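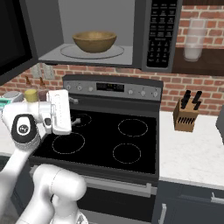

Figura 3. El brazo en la cocina simulada, con la pinza abierta sobre la placa y el microondas abierto encima.

3. Planificar la compra antes de pedir el brazo

¡Llegamos a la parte que más nos gusta! Con la cocina de Terden ya instalada (capítulo 2) se puede ensayar casi toda la compra en el simulador, y lo que se aprende en una tarde ahorra muchas vueltas con el proveedor. Trabaje con la hoja de presupuesto Drokudach abierta al lado; la encontrará en la carpeta de plantillas.

3.1 Medir lo que el brazo tiene que alcanzar

1. Abra la cocina y cargue el modelo de brazo que quiere comparar. De serie vienen el Brastska y el Yao, los dos con pinza paralela.
2. Coloque la base en la posición que tendría en su sala. Si aún no la conoce, use la posición predeterminada y anótelo en la hoja.
3. Lleve la pinza a los cuatro fuegos de la placa, empezando por los traseros.
4. Lleve la pinza al interior del microondas, hasta el plato giratorio. En nuestra cocina hay un cuenco de madera encima, y es un objeto estupendo para practicar el agarre.
5. Guarde cada postura con Registrar alcance. La hoja marca en rojo las que quedan fuera del volumen útil.

Nota: un brazo que llega a la placa con holgura puede quedarse corto en el microondas, que está más alto. Compruebe los dos puntos antes de fijar el modelo en el presupuesto.

Precaución: no dé por bueno un alcance con la puerta cerrada. Ábrala del todo y repita el recorrido; la puerta ocupa sitio y cambia la aproximación.

3.2 Decidir cuántas cámaras

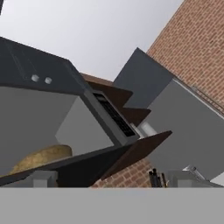
Última modificación de esta página: marzo de 2026

Una vista muy inclinada puede desconcertar la primera vez, pero fíjese en cuánto enseña: el interior claro del aparato y el pan apoyado en la puerta abierta. Pruebe varias vistas con la misma tarea, ¡es gratis y se aprende muchísimo!

1. Active una vista fija y ejecute la tarea completa.
2. Añada una segunda vista desde otro ángulo y repita.
3. Anote en qué pasos el objeto queda tapado. Si queda tapado en las dos vistas, añada una tercera al presupuesto o cambie el soporte.

3.3 Rellenar la hoja

1. Brazo y pinza: copie el importe de la oferta, sin impuestos.
2. Cámaras y soportes: en nuestro montaje de referencia, 3.065 euros.
3. Horas de puesta en marcha: reserve 160 para el primer puesto. Los siguientes van mucho más rápido.
4. Recambios: incluya al menos un juego de dedos para la pinza.
5. Pulse Comparar. La hoja ordena las ofertas por coste total y señala las casillas vacías.

Nota: la plantilla tiene 17 casillas obligatorias. El transporte y el seguro son las que más se olvidan, así que vienen ahora al principio. El cambio lo propuso Xiaoyan Yuan tras la revisión de septiembre y ha mejorado mucho la hoja.

Precaución: las horas de simulación no sustituyen la evaluación de riesgos del puesto real. Presupuéstela en una línea aparte.

Cuando la hoja no muestre casillas vacías, expórtela y pase al capítulo 4, Solicitud de ofertas.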